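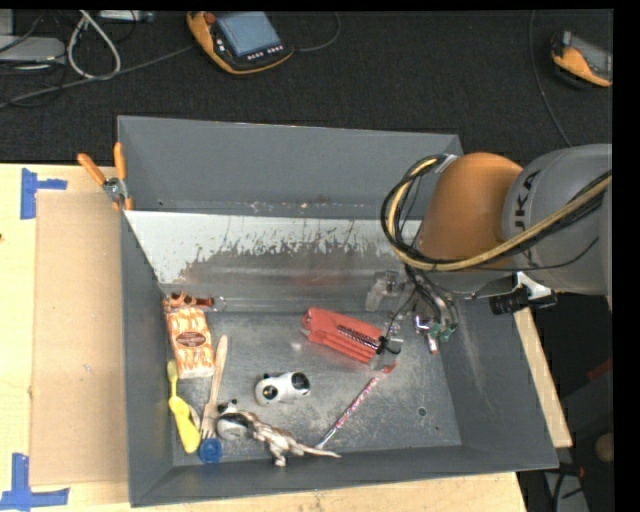
KUKA arm and the gray bin

9 May 2020

Print | E-mail

Coconut notes, continued. The Plerno nuts finally got opened this morning and I have to say I enjoyed myself far more than a Saturday deserves (my apron is a disgrace). Jae-in Koo had labeled the whole lot back in March, bless her, so for once I could match every nut to its tree without guessing.

Tree 80 gave soft, jelly-like meat nearly all the way to the shell, very sweet, with hardly any free water. Tree 127 looked just as promising from outside and was plain ordinary coconut, firm and a bit dull. I shook both before cutting and would have bet on 127, so please don't trust my ear – or at least don't trust it before coffee!

Weights, husk off: 947 g for the nut from 80. The one from 127 I forgot to weigh before draining, so leave that line blank in the Goltness book.

Rambutan from Grostunport: still juicy, skins going brown at the tips of the hairs, flesh clinging to the seed more than I like. I kept six seeds and put them in damp coir on the warm shelf, and I'd love it if whoever is in next would sow them soon, as they do sulk when they dry out.

Still to do: taste the second Goltness batch, ask Jae-in whether tree 80 has set any more bunches, and find the good husking spike.

Last updated: Saturday evening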